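Zu Besuch bei den Robotern: Warum Zähneputzen schwerer ist als Schach

Wer zum Tag der offenen Tür bei Prondley geht, erwartet vielleicht Laserschwerter. Dann steht man vor einem Waschbecken.

Danica Spahić, die dort Roboter unterrichtet (so nennt sie das, auf ihrem Ausweis steht etwas Längeres), ist den enttäuschten Blick schon gewohnt. »Fliegen können andere«, sagt sie. »Unsere sollen sich im Bad zurechtfinden.« Das klingt nach wenig. Aber überlegt mal, was ihr heute früh alles gemacht habt, ohne richtig wach zu sein: den Hahn gefunden, den Becher nicht umgeworfen, die Zahnpasta ungefähr dahin gedrückt, wo die Borsten sind.

Ein Roboter muss jedes dieser Dinge einzeln lernen. Wo hört die Platte auf, wo fängt das Becken an? Ist der Hahn weit weg oder nur klein? Und was ist mit den Blumen neben dem Wasserhahn, muss man die auch putzen? 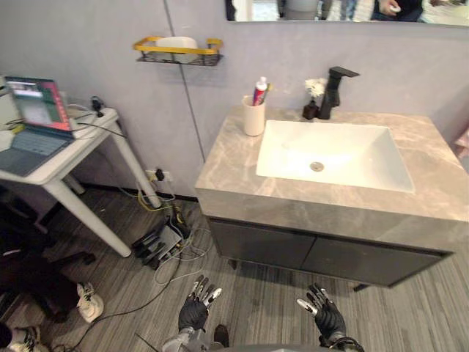
Damit eine Roboterhand greifen kann, braucht sie drei Sachen: etwas, das sieht, etwas, das rechnet, und etwas, das zieht oder drückt. Das Sehen übernehmen Kameras. Das Rechnen übernimmt ein Computer. Das Ziehen und Drücken erledigen kleine Motoren, und die heißen Aktoren, damit Erwachsene auch etwas zu lernen haben.

Eure eigene Hand kann übrigens noch mehr. Sie merkt, wenn etwas rutscht, und packt sofort fester zu. Probiert es mit einem nassen Stück Seife. Wenn es euch trotzdem wegflutscht, wisst ihr, wie sich ein Roboter an einem schlechten Vormittag fühlt. (Er fühlt natürlich gar nichts. Das ist sein Vorteil.)

Geübt wird viel. Für eine einzige Bewegung, etwa Hand zum Becher und wieder zurück, sind bei Prondley etwa 200 Wiederholungen eingeplant. Dragica Dervishi schreibt auf, was dabei schiefgeht. In ihrer Liste stehen inzwischen 2.938 Einträge, und der häufigste lautet schlicht »daneben«.

Dann gibt es noch die Sache mit den Beinen. Ein Roboter auf Rädern steht von allein. Einer auf zwei Füßen muss die ganze Zeit aufpassen, dass er nicht umfällt, auch wenn er bloß herumsteht und wartet. Ihr macht das genauso, ihr merkt es nur nicht. Stellt euch auf ein Bein und schließt die Augen, dann merkt ihr es. 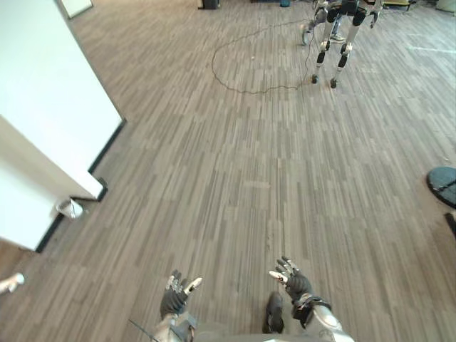 Im Kopf eines Laufroboters arbeitet deshalb ein Gleichgewichtssinn, so ähnlich wie der in eurem Ohr. Er meldet: Wir kippen nach vorn! Dann muss der Computer schnell entscheiden, welches Knie sich beugt und welcher Fuß sich bewegt. Auf ebenem Boden geht das ganz gut. Teppichkanten sind schlimmer, und Kabel sind für Roboter ungefähr das, was für euch ein Legostein um Mitternacht ist.

Ein Junge aus der Besuchergruppe wollte wissen, wann so ein Roboter sein Zimmer aufräumt. Danica Spahić hat lange überlegt. Dann hat sie gefragt, wie es in dem Zimmer aussieht, und danach noch länger überlegt.

Wer selbst hinwill: Die nächste Führung ist im August und beginnt um 13 Uhr. Fragen stellen ist erlaubt, Anfassen erst nach Aufforderung.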